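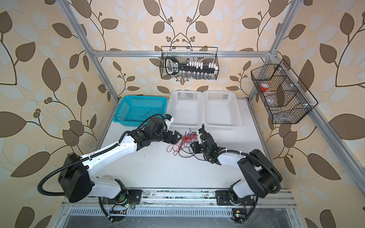 The two-arm cable cell at Druncombe, with a mixed bundle between the grippers.

Keeping the Cell in Good Order

The sorting cell at the Druncombe workshop has a maintenance log that runs to 1423 entries. Most are a single line. A hose tie was replaced, a bolt was checked, a gripper was zeroed and zeroed again the next morning. Taken together they give a fair account of what it takes to keep two robot arms at work on a task that most people would do at a kitchen table: separating a heap of thin wires.

The cell was built under the Tindari programme, which studies the recovery of cable from discarded household goods. Its layout is plain. Both arms are fixed to a metal rail at the near edge of a white tabletop, and plastic baskets stand in a row along the back. The surrounding frame is aluminium, and the papered walls behind it carry a pattern of brown leaves and berries.

Kanako Ishida has been responsible for the cell since it was commissioned. Her working day begins at the rail. Each base is tested by hand for movement before power is applied, and the bolts are then checked with a torque wrench against the figure written inside the cabinet door. A base that has shifted by the thickness of a fingernail will put the fingertips in the wrong place at full reach, and the error is easily mistaken for a fault in the software.

The fingertips come next. Thin wire is an unforgiving material for a gripper. If the tips do not meet squarely, a strand slides out along the gap, and if they close too hard the insulation is marked. The workshop sets closing force on a scale of its own, and for the light red wire used in most trials the setting is 65. The tips are wiped with a dry cloth and closed on a single strand, which is then pulled gently by hand. 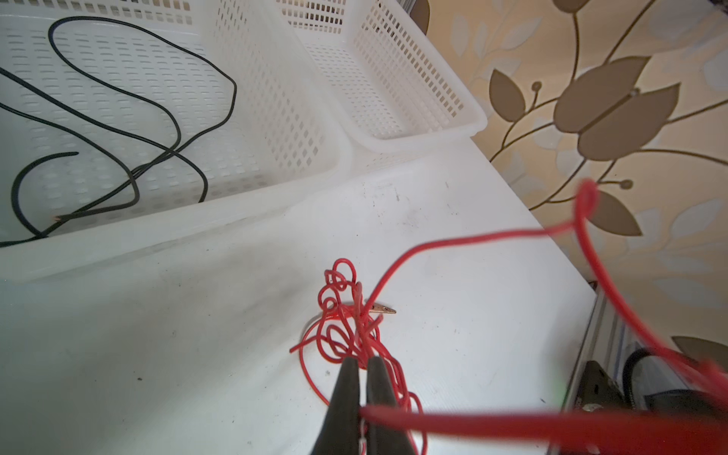
Gordon Hiebert would go further, and argues that the tips ought to be changed on a fixed date whether or not they show wear. In his view a pull test tells the operator only about the strand being pulled, and a worn edge will pass on a thick wire and fail on a thin one the same afternoon.

The workshop has met him halfway. Tips are now changed after 200 hours of running, or sooner if two pull tests fail in succession. The old pairs are kept in labelled bags so that wear can be compared from one change to the next.

Hoses and cables receive less attention than they deserve in most cells of this type. At Druncombe each arm carries corrugated hose held along the white link by black ties, with enough slack left at the shoulder for the joint to turn. Too little slack and the hose pulls at its fittings; too much and it can sag into the path of the arm. Ties are cut off and replaced as a set.

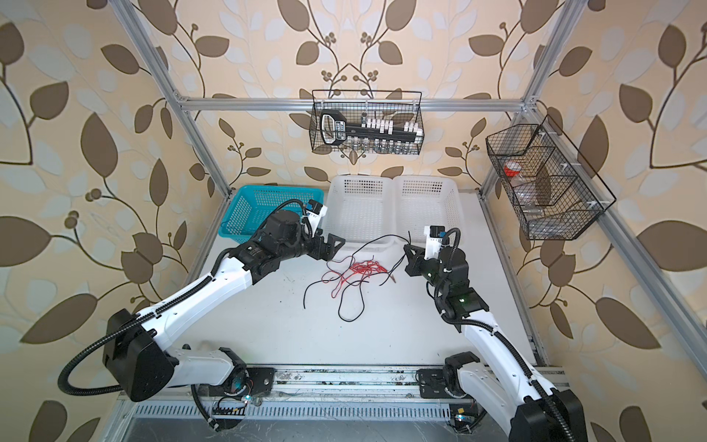 The most serious stoppage of the year was traced to a matter of this kind. The right arm had begun to halt part of the way through a lift, always with the elbow raised and never in the same place twice. Staff replaced a motor lead and reloaded the settings without success. The entry for 12/08/2024 records the cause in eight words: a tie drawn too tight over the conductor. The arm was back in service before lunch.

Calibration follows any repair, however small. Both arms are brought to a common point over the middle of the table and the difference between them is noted. The procedure was adapted from one used at Appiah, where the cells are larger – and the tolerances a good deal more generous. A bundle is then laid out and the arms are run at low speed until the operator is satisfied.

Dust remains a standing concern. Fibres and small debris gather on the rail and around the vent grille beneath it, and a brush and vacuum are preferred to compressed air, which can drive particles into the joints.
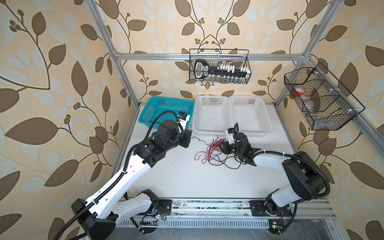

Plans for the Autumn

A second cell is to be assembled in September at Gernance, using the same rail and the same written checks. Ishida will supervise the first week of running and has asked that the new log be kept on paper, as the present one is, with a line for every adjustment made.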